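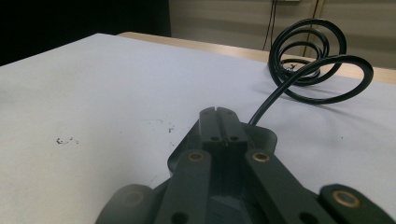
4.2 Sorting the tiles from Misstead Priory

The floor tiles are the most rewarding group of finds from Misstead, and they turned out to be far more varied than the first season led us to expect. In all, 2468 fragments came from the chapter house and the north walk of the cloister. Most are plain, with a green or yellow glaze worn thin by feet, but 400 carry enough of a stamped pattern to be matched to a design. Laying them side by side on a flat white tabletop (Figure 4) made the small differences in clay colour much easier to judge, and we would gladly recommend a pale surface to anyone starting on a similar group.

We recognise 64 designs. Lions, fleurs-de-lis and four-petalled flowers are the commonest, as they are on many monastic floors of the period. More exciting is a set of birds in facing pairs, drawn with real liveliness, their tails crossing at the corner of the tile so that four tiles laid together make a knot. Daher first noticed the join while sorting corner pieces, and once it had been seen it was hard to look at the birds in any other way! The same stamp was used at Beltmont, where a crack across the wing shows that the wood had already begun to split. At Misstead the crack is missing from all but three tiles, so the Misstead floor must be the earlier of the two, or at least most of it.

The clay tells a similar story. Qaisi divides the decorated tiles into a sandy red fabric and a finer orange one with flecks of chalk. The bird tiles are all of the orange fabric, and so are 80 of the plain pieces, several with keying holes scooped into the underside with a knife. We think these plain tiles formed the border of the same floor. Their edges are cut at the same slope, and the mortar on them is a good match for that found under the surviving patch by the chapter house door.

Where the tilers had their kiln is still an open question. The stream bank at Drillow has suitable clay, and wasters were reported there by a drainage crew, though none has been kept. Fieldwalking in September, after the barley is off, should help a great deal. Until then we use the name "Misstead bird group" for the orange tiles and leave the red ones with the wider regional series described in section 4.3.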